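4.2 What people keep, and why they say they keep it

By Siwan Ruddock and Teguh Sumampouw
October
14 comments | 193 shares

I should say up front that I went into this part of the study thinking I knew the answer. I figured people hang on to winter clothes because winter comes back. Easy! But when I sat down with the Cletatport survey (291 households, 3,515 items logged, and yes, I read every single line), warmth was way down the list of reasons. What people wrote about, over and over, was who gave them the thing.

Small knits were the big surprise for me. Coats get sold or handed down without much fuss, but socks, hats and scarves just stay. They take up so little room that there's never a moment when you have to decide (I have a drawer like this myself, so no judgment).
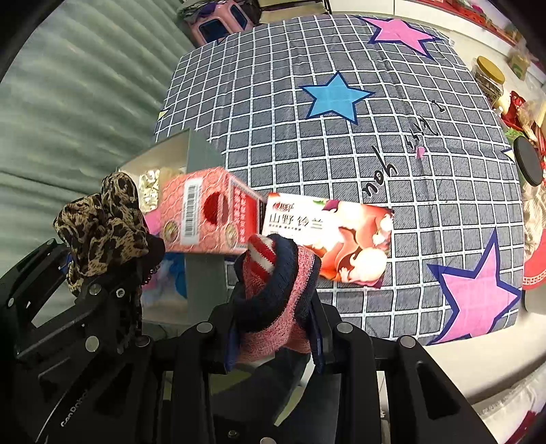

Figure 3. Small accessories: striped socks, folded into a bundle, and a leopard-print piece.

We sorted the written reasons into gift, habit, weather and "don't know," and Teguh and I each coded them separately before comparing notes. We argued most over "don't know." One woman in Druren wrote that she had kept a scarf through four moves and had never once worn it, and then filled the whole back of the page about her aunt. I called that a gift. Teguh wanted it left as she'd marked it, and in the end I gave in, so our gift numbers are probably a little low.

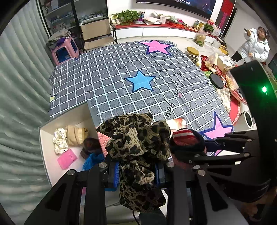
Storage mattered more than I'd guessed, too. Households that kept their accessories in something open, where they could see them, reported wearing more of them, and they also got rid of more of them in spring. Closed bags under the bed did the opposite. I'd love to say which way the cause runs, but we only asked once, and people who like to see their stuff may just be people who like to sort it. Section 5 comes back to this with the follow-up calls.

Recent items
Thoroddsen on mending circles
Hand-me-downs in Dastesano: a first look
The 1,000 buttons survey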